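Skidinar: fichas biográficas de intérpretes de cine y televisión

Léame del conjunto de datos, versión 2

Resumen

Skidinar es una colección de 1,000 fichas breves sobre actores y actrices que han trabajado en cine, teatro y series de televisión. Cada ficha ocupa un registro y contiene un texto corto en español, una lista de trabajos y unos pocos campos de control. La colección la mantiene Feng-yi Lui y se distribuye a través del repositorio Tero, en el apartado de artes escénicas.

La primera versión salió en mayo con el nombre de Fernandes, que era el de la carpeta de trabajo. Quien tenga scripts antiguos debe cambiar el prefijo de los archivos. La estructura interna es la misma, salvo el campo "formacion", que antes iba dentro de "notas".

Contenido de la descarga

fichas.csv – los textos y los campos principales
creditos.csv – un trabajo por línea, enlazado con la ficha por el campo "id"
variantes.csv – nombres artísticos, nombres de nacimiento y grafías alternativas
cambios.txt – correcciones respecto a la versión anterior

Todos los archivos están en UTF-8, con coma como separador y comillas dobles en los campos de texto. La primera línea lleva los nombres de las columnas.

Campos de fichas.csv

id: número entero, no se reutiliza aunque la ficha se retire.
nombre: nombre profesional, tal como figura en los títulos de crédito.
lugar: localidad y país de nacimiento. Se deja vacío si las fuentes no coinciden.
formacion: escuela, compañía u oficio anterior (danza, radio, doblaje).
debut: año del primer trabajo acreditado. No se cuentan las apariciones como figurante.
medio: cine, televisión, teatro o mixto.
texto: reseña de 80 palabras como máximo.
revision: "s" si una segunda persona ha leído la ficha, "n" en caso contrario.

El campo "medio" se asigna según la mayoría de los trabajos y no según el papel más conocido. Una actriz con una larga carrera teatral y un solo papel célebre en una serie aparece como "teatro".

Cómo se redactaron las fichas

Los textos se escribieron a mano a partir de programas de mano, carátulas, títulos de crédito y entrevistas publicadas. No se copió ninguna biografía existente. Cada redactor recibía un lote y una guía de estilo de dos páginas: frases cortas, pasado simple, sin adjetivos de elogio y sin datos sobre la familia salvo que tuvieran relación con el trabajo. Los títulos de las obras se dejan en el idioma original – la traducción, cuando existe, va en creditos.csv.

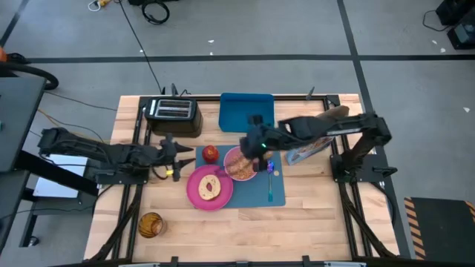
Página modificada por última vez: 15 sep 2020

La revisión se hizo con la herramienta Skasus, que compara los años de creditos.csv con el del debut y marca las diferencias. Si el primer crédito es anterior al debut, la ficha vuelve al redactor. Quedan 27 fichas con esta marca sin resolver; están listadas al final de cambios.txt y conviene excluirlas de cualquier cálculo sobre duración de carreras.

Limitaciones

La selección no es representativa. Predominan los intérpretes de series de larga duración, que dejan más documentación impresa, y hay pocos de teatro aficionado o regional. Los créditos anteriores a la televisión en color son incompletos, sobre todo en programas emitidos en directo. Tampoco se ha intentado cubrir el doblaje: solo aparece cuando la persona trabajó también ante la cámara.

Los homónimos se separan con un número entre paréntesis en variantes.csv. Al unir tablas hay que usar siempre "id" y nunca "nombre".

Uso y citas

Se permite el uso docente y de investigación con mención de la fuente. Para otros usos hay que escribir antes a la persona responsable. La cita recomendada es: Lui, Feng-yi. Skidinar, fichas biográficas de intérpretes. Versión 2. Repositorio Tero.

Correcciones

Los errores se comunican por el formulario del repositorio, indicando el "id", el campo afectado y una fuente que se pueda consultar. Las peticiones de retirada de datos personales se atienden antes que las demás – basta con indicar el "id" y el campo. Los cambios aceptados se publican en la siguiente versión y se anotan en cambios.txt.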